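How a Robot Arm Learns to Empty a Bin

A build story from the Gastbridge shared workshop
By Beathag McIver

A shared workshop is a place where people who like making things split the cost of tools. One person might be fixing a chair at one bench while another solders a radio at the next. At Gastbridge, one of the benches has a robot arm on it. The arm's nickname is Jamley. Four of us work on it: Euan Aitken, Struan Moffat, Graça Magalhães and me.

Jamley's job sounds easy. There is a bin with things in it. The robot has to pick them up and move them somewhere else. You could do it with your eyes half shut. A robot finds it hard, and this page explains why, and how we are building a robot that can try.

What is a robot arm?

A robot arm is a machine with parts that turn. Think of your own arm. You have a shoulder, an elbow and a wrist, and the bones between them don't bend. A robot arm is much the same. It has stiff pieces called links, and the places where they turn are called joints. Inside each joint is a motor.

When you reach for a cup, your brain sends signals to your muscles. When a robot arm reaches, a computer sends signals to the motors. It tells each one how far to turn and how fast. If all the joints turn by the right amount, the end of the arm goes to the right place. If one joint is wrong, even by a little, the end of the arm misses. The longer the arm, the bigger the miss. You can test this with a broomstick. Hold one end and move your hand a tiny bit, and watch how far the other end swings.

What goes on the end?

An arm with nothing on the end can only push things. The part that does the useful work is called the end effector. That is a long name for "the bit on the end." It can be a claw, a hook, a paintbrush or a suction cup. If it is made for holding things, it is also called a gripper.

People often think the best gripper would look like a human hand. Hands are hard to copy. They have lots of small joints, and skin that feels what it touches. Most builders pick something simpler that suits the job. A claw is good for blocks and boxes. A suction cup is good for smooth, flat things, but it lets go if air leaks in around the edge. A soft pad can bend a little to fit against a curved shape.

Graça is in charge of the end of the arm. She keeps a notebook with a page for every idea, and she writes down the bad ones too. Her first sketch was a scoop. It looked good on paper until Euan asked how a scoop would choose one thing and leave the rest behind.

Why so many cables?

A robot arm needs power, and signals have to travel between the arm and the computer. Cables do both of those jobs. They also cause trouble. A cable that is too tight will pull when the arm turns. A cable that is too loose can catch on something or hang in the way. So you leave some slack, and then you move the arm slowly through every position it will use and watch the cables the whole time.

Struan did this for us with his hand next to the stop button. It took a whole evening. He put a strip of masking tape on his sleeve for each spot where a cable looked too tight, and by the end he had a very stripy sleeve. 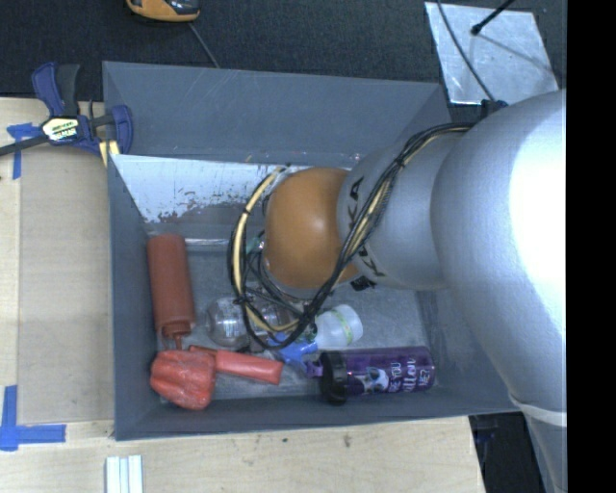 A bin makes everything harder. On a flat table, the arm can come at an object from nearly any side. In a bin, the walls are in the way, so the arm has to reach down from above. Things slide into corners. They lean on each other, and one can hide part of another.

Then there are the objects themselves. Every shape asks for a different plan. A bottle lying on its side can roll when you touch it. Something clear is hard for a robot's camera, which can look straight through it and see the floor of the bin. Small, flat things are easy to miss. Shiny things throw light back and confuse the computer about where their edges are.

Keeping things in the same place

Suppose you teach a robot where its bin is, and then somebody bumps the bin with an elbow. The robot doesn't know. It goes to the old spot. So builders do two simple things. They hold the bin still with a clamp, which is a tool that squeezes two things together. And they put tape on the table to mark where things belong. If something has to come off the table, the tape shows where to put it back.

Tape is cheap and it peels off again. Euan likes the blue painter's kind because it doesn't leave sticky stuff behind. I like it because you can write on it.

How does it learn?

There are two main ways to get a robot arm to do a job. The first is to write out every step. Move left. Move down. Grip. Move up. This works well when the object is always in the same place, like in a factory where the same part comes along again and again.

The second way is to let the computer learn from tries. The arm tries to pick something up. The computer saves what the camera saw, what the arm did, and if it worked or not. Then it tries again. After lots of tries, the computer starts to find patterns. It may find that tall things are better gripped near the middle, or that it should stay away from corners when it can.

We use some of both. The steps for getting to the bin are written out. The choice of what to pick, and where to touch it, comes from learning.

Our first set of tries had 600 in it. The arm lifted something out of the bin on 70 of them. That was a poor score, and we were pleased with it anyway. The next set was longer, with 918 tries, and Dougal Jardine came over from the MacKinnon bench to help us sort through the results. Many of the misses had the same cause. The arm was coming down too fast and knocking things over before it could get hold of them. We slowed it down.

Staying safe

A robot arm is strong, and it doesn't know you are there unless it has been built to notice. These are the rules at our bench:

Keep your hands out of the bin when the power is on.
One person runs the arm, and one person stands by the stop button.
Tie back long hair and push up loose sleeves.
If the arm does something odd, press stop first and talk later.
Young builders work with a grown-up from the workshop beside them.

Try it yourself

You don't need a robot for this. You need a friend, a box, a scarf and a few things from around the house that won't break. An empty plastic bottle, a sock, a wooden spoon and a bottle cap are good ones.

Put the things in the box. One person is the robot and wears the scarf as a blindfold. The robot can use only 2 fingers. The other person is the computer and gives directions, such as "left a bit" or "down" or "close." The robot must do just what the computer says and nothing more.

Swap places after a few turns. Then try it again with the box tipped a little, so that everything slides to one end. Write down which objects were hard to get and which were easy. If you want to go further, change the gripper. Try spoons, or a loop of sticky tape wrapped around your fingers with the sticky side out.

Words to know

Link: a stiff part of a robot arm.
Joint: a place where the arm turns.
Motor: a machine that makes something move.
End effector: the tool on the end of the arm.
Gripper: an end effector made for holding things.
Slack: extra length in a cable, so that it doesn't pull tight.
Clamp: a tool that squeezes two things together to hold them still.

What's next for Jamley

In June we are going to work on putting things down. So far we have mostly thought about picking up, and the arm just lets go over a second box. That's fine for a sock — less good for anything that might roll away. Graça has started a new page in the notebook, and Struan wants to redo the cables first.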